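Zostbridge 平底竹筛用后感：晒货、筛粉、沥菜我都试了

先说我为什么买。去年秋天我妈寄来一大包萝卜干的方子，我照着切了三根萝卜，摊在烤盘里晒，结果底下全闷出了水，翻面翻到手酸，最后还是长了毛。气得我当晚就下单了竹筛，挑来挑去选了 Zostbridge 家的，原因很简单，他家的评论区里有人一条一条地写怎么保养，我看着看着就付款了！

到手第一天
拆开有股挺浓的竹子味，不难闻，像刚劈开的笋壳。我用淡盐水泡了一夜，第二天刷干净放阴凉处晾，味道散了大半。边上有几根小毛刺，拿细砂纸蹭两下就好了。要是你家有小孩爱上手摸，这一步别偷懒。

晒东西
这是它的主业，我给满分。一次铺 200 克香菇片刚好一层，不用叠。陈皮、萝卜条、桂花我都晒过，底下透气，干得均匀，傍晚端进屋也轻。唯一要注意的是风，有一回阳台起风，半筛子桂花全飞到楼下去了（对不起楼下的邻居）。

筛粉
别指望它。筛糯米粉漏得不匀，还会卡在缝里，洗起来特别烦。我后来老老实实换回了不锈钢细网筛，竹筛只拿来放搓好的汤圆，撒一层干粉就不粘。

沥菜
焯好的豆角、洗好的毛豆都可以倒进去，水走得快。不过它浅，动作大一点豆子就往外蹦，我一般在水槽里操作。

做工和边圈
我最看重边圈，便宜的竹筛往往先从这里散架。这种卷边裹竹青、再一道道扎紧的做法，拎起来心里踏实。 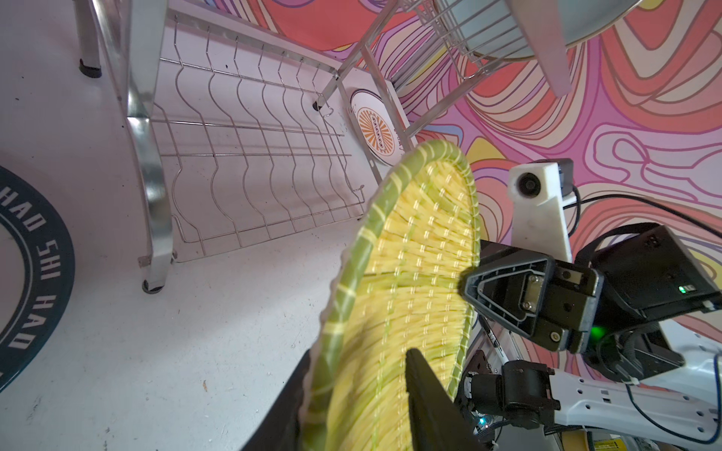

跟 Pichon 那款比
朋友 Séverine Ferrand 用的是 Pichon 的深口款，我借来用过一个礼拜。那个沥菜比我这个强，深，不蹦豆子；可是晒东西就不行，中间堆着总也不干。她嫌我的占地方，我嫌她的难刷，最后各用各的。

保养
用完马上刷，不用洗洁精，竖着晾到干透再挂起来。千万别塞进密封柜子，我有一回图省事塞进去，六天以后拿出来就有霉点了，用白醋擦了两遍，又晒了一下午才敢继续用。

值不值
常晒干货的可以买，只想沥个面条的就算了，家里的漏盆够用。我已经又下单了一个小号的，打算专门晒陈皮。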